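Gripper Test Technician (fixed term) - Maltdale

We use cookies to remember your preferences and to count visits. Accept | Manage settings

Dratarero is hiring a test technician to work on a gripper fault that has held up our hand-held tool since May. The post is full time, on site in Maltdale, for 2 years. You will report to Vasiliki Rallis, who runs the test room.

What went wrong

The tool has two fingers driven through a linkage. An operator carries it by hand and uses it to pick up and put down small objects. In May, during a long run at our customer Veloso, the fingers closed when the operator had not asked them to. The operator's thumb was between the pads. The injury was a bruise and a cut that did not need stitches, but we treated it as a serious event and pulled every unit back.

Our first report blamed the trigger. Polyxeni Andreadis went through the logs again and found that the trigger signal was clean. The position reading had jumped, and the controller closed the fingers to correct an error that did not exist. We have been able to repeat the jump on the bench, but only now and then, and we do not yet know if it starts in the sensor, the wiring or the firmware. Until we do, the tool stays in our own building and is run at reduced force. 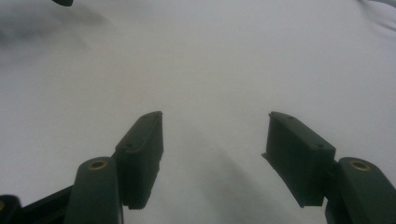 Most of the job is patient, repeated testing. A normal day means setting up a unit, running open and close cycles in blocks of 100, and writing down what happened, including the blocks where nothing did. You will also:

- inspect fingertips, joints and cables before and after each run, and log any wear
- swap sensors and wiring between units to narrow down the fault
- help Thodoris Liapis build a guarded test stand, so that long runs can be done with no hands near the fingers
- test the new release button and tell us plainly if it is no good
- write short reports that the people at Veloso can follow

What we need from you

You should have at least 3 years of hands-on work with electromechanical equipment. Repair shop, factory maintenance and lab work all count. You need to be able to read a wiring diagram, use an oscilloscope without help, and keep a test log that another person can pick up cold. Some scripting is useful, mainly for sorting log files. A degree is not required.

You also need to be willing to stop a test. Any person in the room can call a stop here and does not have to defend it afterward. In May the run went on after the first odd movement because the schedule was tight. We have changed the rule and we want people who will use it.

It would help if you have worked with lockout procedures or written up an incident before.

Pay and hours

Hours are daytime only, with no on-call work. Pay depends on experience and we will give you the range on the first phone call. We cover safety shoes, prescription safety glasses and the bus pass from Studer. The test room is on the ground floor and has step-free access.

How to apply

Send a resume and one page about a fault you tracked down, or tried to, by 12th December. Tell us what you ruled out and how. Address it to Christos Margaritis at the Maltdale office. There are 2 interviews - a phone call, then a half day in the test room, which is paid.

Shares: 14 | Comments: 0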